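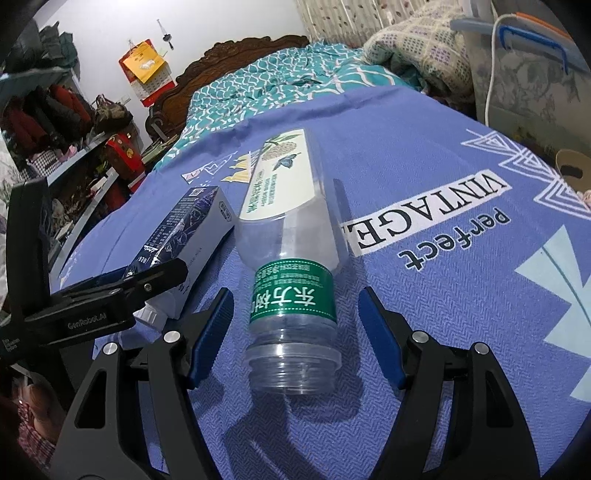
¿Qué hago con las botellas y las cajitas que se me van juntando en el dormitorio?
Sacarlas todas a la vez, un día fijo por semana, y ponerlas encima de la cama antes de decidir nada. Lo de la cama es lo importante, luego os cuento.

Me lo preguntasteis varias después del boletín de junio, el de los armarios, y me hizo gracia porque yo pensaba que era un mal mío. Pues se ve que no. En la cocina todo el mundo tiene su cubo amarillo y su bolsa del papel y va tirando sobre la marcha, pero el dormitorio es otra cosa. La botella de té que te subes por la noche se queda en la mesilla. La caja del cargador se queda en la cómoda "por si hay que devolverlo". Y así hasta que un sábado abres las persianas y te encuentras aquello.

Mi sistema (si se le puede llamar sistema, que le puse nombre y todo: en casa se llama "hacer cama") es muy sencillo. Los sábados a media mañana estiro la colcha, azul lavanda, con letras grandes que dicen VINTAGE y perfect, y voy echando encima lo que encuentro por la habitación. Botellas, cajas, tapones, pinzas, tiques, lo que sea. Como hasta que no esté despejada no me puedo tumbar a la siesta, os aseguro que se despeja.

Las botellas

Empiezo siempre por ellas porque son lo más agradecido. Ocupan muchísimo y se van enseguida. Yo soy de té frío sin azúcar y tengo debilidad por el 东方树叶, que lo encuentro en una tienda de alimentación china que me pilla de camino y que además tiene unas etiquetas preciosas, con sus flores y sus hojas y una mariposita azul. Lo malo de las etiquetas preciosas es que te quedas la botella. Yo llegué a tener una fila entera en el alféizar, muy mona, cogiendo polvo.

Ahora hago esto: la botella vacía la enjuago con un dedo de agua y la dejo boca abajo en el lavabo mientras sigo con lo demás. Cuando ya ha escurrido la aplasto a lo largo, le pongo el tapón y al amarillo. Con el tapón puesto, sí. Me escribió una lectora diciendo que ella siempre los había separado para una recogida solidaria de su barrio, y si tenéis una cerca me parece estupendo, preguntad y seguid con ella. Pero si no la tenéis, no guardéis tapones en un bote esperando a que aparezca una. Yo tuve ese bote durante 2 años y acabó donde acabó.

¿Y si quiero quedarme alguna? Claro que sí, mujer. Mi norma es una. Una botella bonita, la que más me guste, para regar las plantas del dormitorio o para llevar agua a la mesilla, y cuando entra otra sale la anterior. Las de boca estrecha van muy bien para regar macetas pequeñas, que no te pasas de agua. Para flores no me convencen, se vencen con cualquier tallo un poco largo y terminas secando la cómoda.

Las cajitas

Aquí es donde me pongo seria, porque las cajitas son mi perdición. Son rectangulares, son resistentes, cierran bien y parecen estar pidiendo que les metas algo dentro. En la última mudanza conté las que tenía guardadas sin nada dentro y salieron 48. ¡Cuarenta y ocho cajas con aire! Pagué por transportarlas, imaginaos.

Lo que hago desde entonces es mirar si la caja tiene dentro algo que haga falta: la garantía, un tornillo de repuesto, el adaptador. Si lo tiene, saco ese algo y va a un sobre con el nombre del aparato escrito fuera. Si lo único que tiene de útil es el código para bajarse el manual, le hago una foto con el móvil, compruebo que se lee y la guardo en una carpeta que se llama "Manuales". Después despliego el cartón y lo pongo con el papel. Un cartón plegado no ocupa nada, podéis tener los de toda la semana detrás de la puerta sin que se noten.

La excepción son las cosas recién compradas. Esas cajas las dejo juntas en el altillo hasta que se me pasa el plazo de devolución de la tienda, y ese mismo sábado bajan a la cama como las demás. Apunto la fecha en la tapa con rotulador, que si no se me olvida y vuelven a quedarse a vivir.

Los sueltos

Los sueltos son lo peor. Me refiero a la rosca blanca que no sabes de dónde ha salido, la pinza grande, el tornillito, la goma. Cada uno por separado no molesta, pero juntos te llenan un cajón entero, y lo sé porque el cajón lo tengo.

Durante mucho tiempo intenté clasificarlos con unas cajoneras de Baltero, esas transparentes de muchos compartimentos, que no están nada mal para costura, pero para sueltos son una trampa: te pasas la mañana buscándole compartimento a una arandela. Ahora tengo una sola bandeja bajita de Boström, sin divisiones, en el primer estante del armario. Va todo ahí. Y cuando la bandeja rebosa, la vuelco sobre la colcha (otra vez la cama) y lo que siga sin tener dueño ni nombre se va. Las pinzas las salvo siempre, que valen para cerrar bolsas, para sujetar la cortina y para colgar los papeles que no quiero perder.

Un truquito para los sueltos: volcadlos sobre algo liso o con dibujo grande. Encima de la colcha los veo todos. En cambio en la otra, la verde azulada con el dibujo blanco de ondas que tengo en la parte de la almohada, un tornillo desaparece y te lo encuentras tú a las tres de la mañana con la espinilla.

Lo que no hago

No compro cestas antes de tirar. Lo digo porque caí, y bien caída. Me gasté 200 euros en cestas y organizadores en el Pleresgate que abrieron junto a la estación, de una tacada, una tarde tonta, y lo que conseguí fue tener la misma porquería pero en cestas. Muy conjuntadas, eso sí. Algunas las sigo usando, la mayoría las fui regalando.

Tampoco lo hago por la noche. Por la noche todo me da pena y lo guardo todo. Y no pongo música con letra, que me siento en la cama a cantar y se me va la hora -- manías mías, vosotras veréis.

Y no subo nada al cabecero. El mío es de madera oscura, tallado, con unos remates de volutas que me encantan, y durante una época colgaba de ahí bolsas, collares, el cinturón de la bata... Aparte de que se veía fatal, limpiar el polvo de las volutas con cosas colgando es un suplicio. Una brocha de pintor pequeña, por cierto, de cerda suave y sin estrenar. Va mucho mejor que la bayeta para las tallas y llega a todos los rincones.

Cuánto se tarda

La primera vez, la mañana entera, no os voy a engañar. Yo hice 3 viajes al contenedor y bajé en zapatillas al último porque ya me daba igual todo. Pero al cabo de unas semanas se queda en un ratito, lo que tarda el café en subir y un poco más. Si un sábado no podéis, pues al siguiente, que las botellas esperan.

Para el próximo boletín estoy probando unas fundas de Irnumow para guardar las colchas de verano, de las que se cierran con cremallera por tres lados. De momento la cremallera se me atasca en la esquina, pero quiero darles otra oportunidad antes de opinar. Si las tenéis en casa, contadme qué tal, sobre todo si habéis metido dentro algo gordo tipo edredón. Y mandadme también vuestro récord de cajas vacías, que me da a mí que el mío alguna lo supera de sobra.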